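Norno card-wallet episodes: README and known problems

Maintained by Shoshana Schumacher. Read the problems before the numbers. The first release of this README had it the other way round, and people trained on the whole set without noticing what was wrong with it.

What is in the set

38 episodes of one arm handling a snap-closure card wallet and loose cards on a marbled tabletop. The tasks are opening the strap, turning the sleeves, and sliding a card into a sleeve. Each episode has wrist video, joint positions, commanded gripper width and measured gripper width. The success label was written by the Drutuvley controller at the end of each run.

That label is the reason this file is long.

The fault

In November we found that the controller was reporting "grasp confirmed" with nothing between the fingers. It compares measured width against commanded width and calls any difference an object. With the foam-faced pads compressing unevenly, there was always a difference. Ullo, who wrote the threshold, set it using bare fingers and never repeated the test after the pads went on.

The sleeves make it worse. They are thin, they bend, and a fingertip resting against one produces a width error close to what an empty close produces. I don't believe any threshold on width alone can separate the two, and I have asked to be shown otherwise.
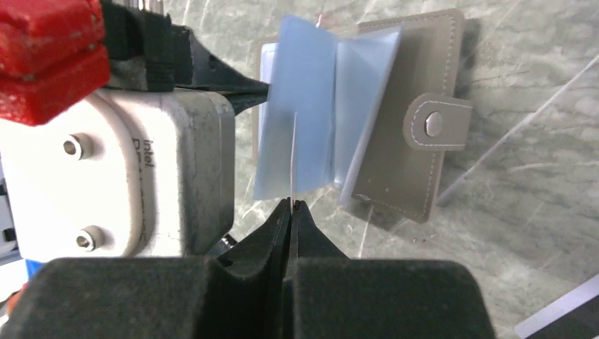 Episodes affected

Five episodes were relabeled from success to failure after we watched the video. Four more are marked "unclear" because the fingers block the view of the contact at the moment that matters. I would leave those four out of any training run. They stay in the download so that others can argue with us.

The empty close is easy to pick out when the gripper is over bare stone and the cards are well off to the side. It is much harder near the wallet, where gray leather sits on gray marble and the strap can be mistaken for a fold in the cover. Our relabeling is probably better on the first kind than on the second, and we have no measurement of how much better.
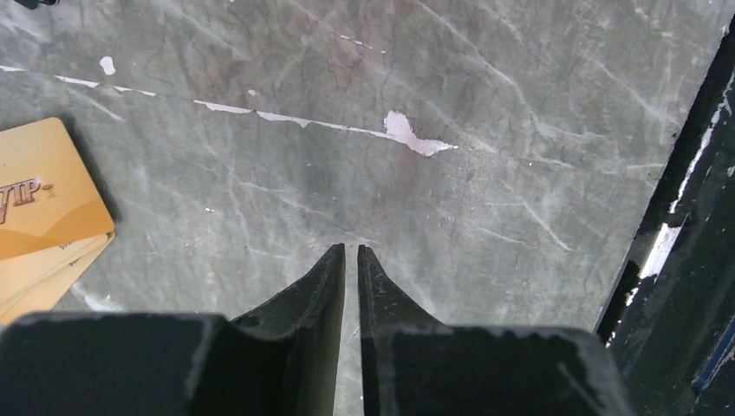

Alaric Halvorsen disagrees with most of this. The label was only ever meant as a rough filter, he wrote on the tracker, and anyone who trains on a controller flag without looking at the video has a bigger problem than pad compression. He would also keep the unclear episodes in the default split, on the grounds that real deployments are full of them.

I take the first point. The label was called "success" in the file, though, and people believe column names. It is now called "controller_flag", and the reviewed label is a separate column.

The snap

The second problem is force. The strap-opening routine closes on the tab, then pulls. If the false confirmation fires early, the pull begins before the fingers have the strap, and the arm drags whatever it is touching. In three episodes the force limit tripped and the arm stopped. The limit was set for the safety of the arm. It does nothing for a wallet, and I would not want a finger near it on the strength of that setting.

Keep hands out of the workspace while the routine is armed, including between attempts. The retry starts without a warning tone.

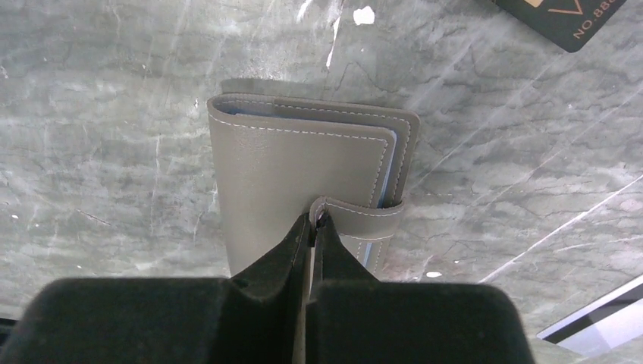 Fig. 3. Gripper at the closure strap, wallet closed.

What was changed

The confirmation now needs the width difference and a rise in motor current, held together for a short window. The retry waits for a key press. The pads were swapped for a new pair from the same batch, which tells us very little about the design.

Iwasaki ran the new check on recorded data and it caught all five of the relabeled episodes. Those are the same episodes we used to choose the current threshold, so please don't quote that as a result. A fresh recording session has been requested and has no slot yet.

Card insertion has not been rechecked at all. The label there depends on the same flag, plus a timer.

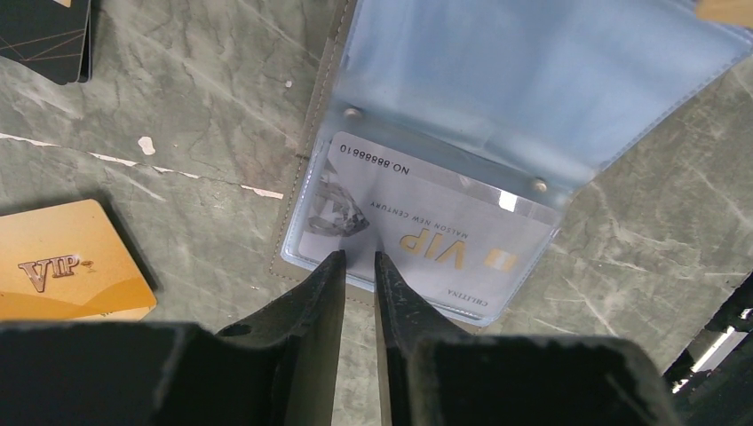
Can I use the insertion episodes to benchmark a grasp detector?
Only if you label the contacts yourself first. The reviewed column covers strap opening and sleeve turning, and for insertion it is blank.

Files

episodes/ holds video and joint logs
labels.csv has controller_flag and reviewed
notes.txt has the relabeling comments, unedited

Corrections go to the tracker. Include the episode number and the timestamp.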